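Home | Older entries | Newer entries | About | Search

April 2024

Went to the Rorkonix open day after all. I had said in February that I wouldn't, and then the invitation came round again with the word "lunch" in it. The train was late and the walk from the station is longer than their map makes out, so I missed the welcome talk and can't say I minded.

The building was the Grestell works, with 1928 over the door and a good staircase. What they've done inside is the usual grey carpet and glass. You get a sticker with your name on and a folder, and in the folder is a page saying the Carent project has recorded over 3000 runs of its tidying task. A run of what length, and how many of them went well, the page doesn't say. I asked at the desk and was told it was a very good question.

The demonstration I wanted was upstairs. Two arms at one pale table, sorting small desk things in and out of a divided tray. Pens, tape, little containers. The sort of job I do with one hand while on the phone.

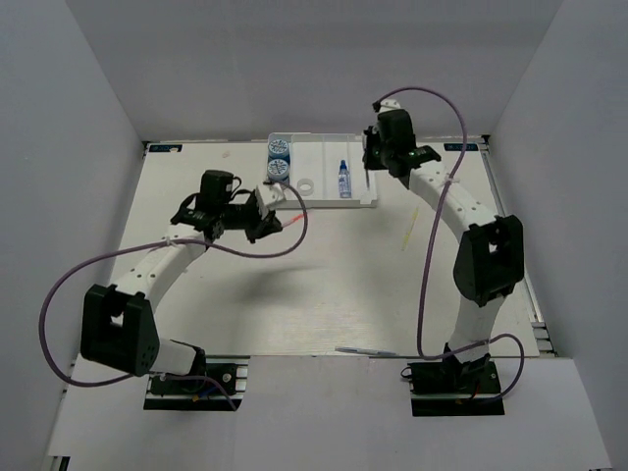 Lemieux, reading this over before I posted it, says I am being unfair, that small fiddly things are the hard part and any fool can bolt down a machine that lifts car doors. He says a pen is thin and rolls about, and I should try picking one up in oven gloves before I get clever. Fine. I'll grant him the oven gloves. I still think that if a firm asks people to come and be impressed, it could pick something a person would pay to have done.

What bothered me more was the talking. The young man giving the commentary used "understands" four or five times. The arm understands the tray. It understands where the pen is. I asked what would happen if the tray were turned round to face the other way, and he said that was on the roadmap. So it understands the tray in the way my key understands the front door. 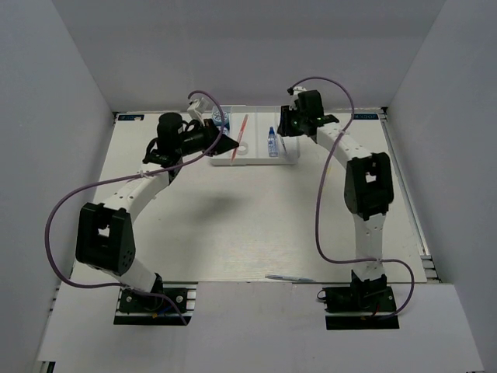

I stayed for most of an hour, longer than anyone else in my group, who drifted off towards the sandwiches. To be fair to them all, the arms are quieter than I'd expected and they don't lunge. I'd pictured something jerkier. There's a patience to it that I quite liked watching, in the way I like watching a man lay bricks. But a man laying bricks gets a wall at the end of the afternoon.

Someone at the back wanted to know about cost and was given a leaflet. I've got the leaflet too. It has 128 on the front in enormous figures, and you have to turn to the back to learn that this is hours of training, with no word on whether that means the machine's hours or the staff's.

Got a copy of the wrist view from the second desk, where they were handing pictures out to anybody who asked. I find these much more telling than the wide ones. From up there everything looks so bare.

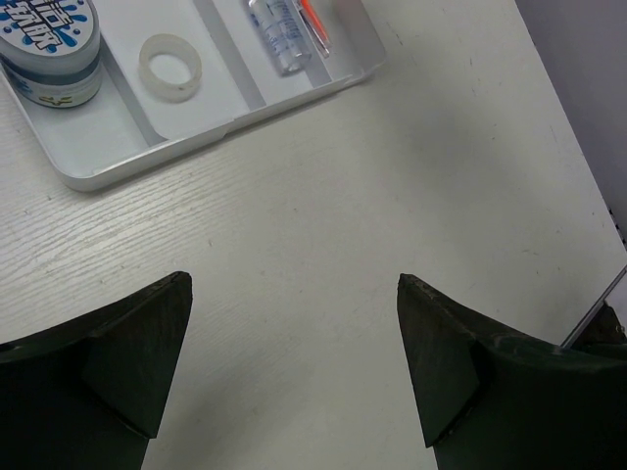 Open day, upstairs: between the fingers, with the tray beyond.

Lunch was egg or cheese. I sat with two people from a packaging firm who had come to see whether any of it would do for them, and they had already decided it wouldn't, at least not this year. One of them said the trouble is always the last bit of the job, the odd shape or the box that's come in dented, and you end up paying a person to stand next to the machine and wait for it. I said that was how I'd felt about the self-service tills. We got on well.

Back up for the afternoon session, mainly to see whether the patter would change. It didn't. "Understands" again, twice in the first minute. I put my hand up and asked what they count as a failure, and this time I did get a proper answer, from an older woman at the side who hadn't spoken before. She said they count anything a person has to put right. I wrote that down. If she'd given the talk I'd have come home in a better mood. 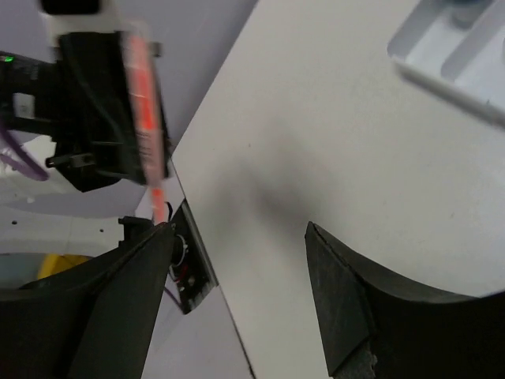 The visitors' book had me down as number 166, and there was a column for comments. I put "Interesting, thank you", which is cowardly but there was a queue behind me. What I ought to have put is that I'd come back when they can show me one dull job done all day with the staff out of the room.

Missed the fast train home. Folder is in the recycling, leaflet kept for the 128.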